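La carte annuelle de Bandosby, après une saison complète

J'ai pris la carte annuelle du domaine naturel de Bandosby au printemps dernier, et elle arrive à échéance à la fin du mois. Comme plusieurs lecteurs m'ont écrit après mon billet sur les refuges de Kos, je mets par écrit ce que j'ai appris sur cette carte, son prix, ce qu'elle couvre et ce qu'elle ne couvre pas.

Imprimer ce billet | Envoyer par e-mail
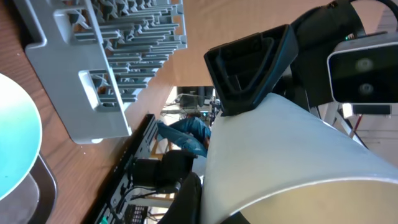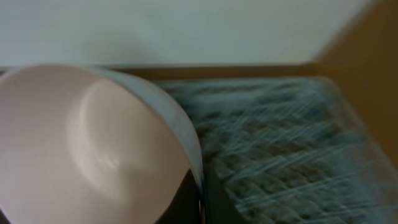 La carte est-elle valable pour tous les passagers d'une voiture ?

Le titulaire et les passagers entrent avec une seule carte tant que tout le monde arrive dans le même véhicule. À pied ou à vélo, elle couvre le titulaire et une autre personne adulte. Les moins de seize ans ne paient pas l'entrée, carte ou pas.

C'est la question qu'on m'a posée le plus souvent, et la réponse m'a pris un moment à obtenir. Le dépliant distribué à l'entrée parle de « groupe accompagnant », sans plus. Le règlement affiché à la maison du domaine est plus précis, et c'est lui que les gardes appliquent. Si vous venez à deux voitures, la deuxième paie le tarif journalier. J'ai vu une famille discuter longtemps à la barrière d'Ekeder à ce sujet, sans résultat.

Ce que coûte la carte

La carte vaut 25 euros pour un an, de date à date. L'année commence le jour de l'achat et pas au premier janvier, ce que je n'avais pas compris au départ. J'ai attendu pour rien une bonne partie de l'hiver en pensant faire une économie.

L'entrée à la journée pour un véhicule est nettement moins chère, évidemment, et si vous ne venez qu'une fois dans l'année la question ne se pose pas. Dans mon cas, j'y vais presque chaque mois, parfois pour une simple marche de deux heures après le travail. La carte s'est remboursée avant l'été.

Il existe un tarif réduit pour les retraités et les demandeurs d'emploi. Il faut le demander au guichet avec un justificatif, il n'est pas proposé en ligne. La personne qui achète sur internet au plein tarif ne peut pas se faire rembourser la différence ensuite.

Où l'acheter

Trois possibilités : le guichet de la maison du domaine, la barrière d'Ekeder quand elle est gardée, et le site Listex, qui gère les réservations pour l'ensemble du massif.

J'ai acheté la mienne sur Listex. L'inscription demande une adresse postale, un numéro de téléphone et la plaque du véhicule. On reçoit tout de suite une confirmation par e-mail, mais cette confirmation ne sert pas de titre d'entrée. Il faut attendre la carte en plastique, qui arrive par courrier. La mienne a mis presque deux semaines. Au guichet, on repart avec la carte en main, et si c'était à refaire je passerais par là.

Pensez à la signer au dos. Une carte non signée peut être refusée, et une pièce d'identité est demandée de temps en temps. On me l'a demandée deux fois en un an, toujours en été.

Les entrées concernées

La carte ouvre les quatre accès du domaine :

- la barrière d'Ekeder, au nord, la plus fréquentée
- l'entrée du barrage
- le parking de la scierie
- la route forestière sud, ouverte de mai à octobre seulement

Le parking de la scierie est celui que j'utilise. Il est petit et il est plein vers dix heures du matin quand il fait beau. La carte donne le droit d'entrer mais ne garantit pas une place. Si c'est complet, il faut remonter jusqu'à Ekeder, et cela fait un détour de vingt minutes par la départementale.

L'altitude du parking est de 800 mètres. Je le précise pour ceux qui viennent en mars : la route est souvent dégagée jusqu'au dernier virage et gelée ensuite, à l'ombre. Les équipements spéciaux sont obligatoires tout l'hiver, et la gendarmerie contrôle.

Ce qui n'est pas compris

Le camping. C'est la déception principale. L'entrée est incluse, l'emplacement ne l'est pas, et il n'y a pas de remise pour les porteurs de la carte. J'avais lu le contraire sur un forum, l'information datait d'une ancienne formule.

Le bateau qui traverse le lac n'est pas compris non plus. Il est exploité par une société privée et se paie à bord, en espèces. Même chose pour la location des casiers à la maison du domaine et pour les sorties accompagnées.

La pêche demande un permis à part. La carte ne change rien à cela.

En revanche, la petite exposition sur la tourbière est gratuite avec la carte, alors que le dépliant n'en parle pas. Il suffit de la montrer à l'accueil. L'exposition n'est pas grande mais les cartes anciennes valent le coup d'œil, surtout celle où l'on voit le tracé du chemin avant la construction du barrage.

Le refuge

Plusieurs d'entre vous demandent si la carte donne un avantage pour la nuit au refuge du col. La réponse est non pour le prix, mais il y a une petite différence pour la réservation. Les porteurs de la carte peuvent réserver sur Listex dès l'ouverture du calendrier, quelques jours avant les autres. Pour les nuits de juillet et d'août, cela compte. J'ai obtenu deux couchages en août de cette manière, chose que je n'avais jamais réussie auparavant.

Le refuge est non gardé en dehors de l'été. Il reste une pièce ouverte avec un poêle et un bas-flanc. Le bois est à monter soi-même quand la réserve est vide, et elle l'était lors de mon passage en octobre. On emporte ses déchets, y compris les restes de repas. L'eau de la source est à traiter. Un panneau l'indique, mais il est derrière la porte et on ne le voit qu'une fois celle-ci fermée.

En cas de perte

J'ai perdu ma carte en juin, sans doute entre la tourbière et le parking. Elle n'est pas remplacée gratuitement. Il faut remplir un formulaire et payer des frais de réédition. Le guichet m'a demandé le numéro de la carte perdue, que je n'avais évidemment pas noté. Ils ont fini par retrouver mon dossier avec la plaque de la voiture. Prenez le numéro en note le jour où vous la recevez, ou gardez l'e-mail de Listex, il y figure tout en bas.

Si vous changez de voiture en cours d'année, il faut prévenir. La modification se fait en ligne dans la rubrique « Mon véhicule » et prend effet le lendemain.

Est-ce que je la reprends ?

Oui, je la reprends. Pour moi le calcul est simple, j'habite à une demi-heure. Pour quelqu'un qui vient de plus loin, je dirais qu'il faut compter quatre visites dans l'année pour que cela devienne intéressant, un peu moins si vous prévoyez une nuit au refuge en plein été et que la réservation anticipée vous arrange.

Je regrette seulement que la carte ne soit pas commune avec le domaine voisin. Les deux se touchent, le sentier des crêtes passe de l'un à l'autre, et on se retrouve avec deux règlements différents pour une même randonnée. Les chiens en laisse, par exemple, sont admis côté Bandosby et interdits de l'autre côté. Le changement se fait au niveau du cairn, juste après la passerelle.

J'ajouterai les nouveaux horaires de la barrière d'Ekeder quand ils seront publiés. L'an dernier elle fermait à 20 heures en été et à 17 heures le reste du temps. On peut toujours sortir après la fermeture, la barrière s'ouvre dans ce sens au passage de la voiture.

Pour me signaler une erreur ou un changement de tarif : formulaire de contact | © Tous droits réservés, textes et photos | 3 607 visites | Haut de page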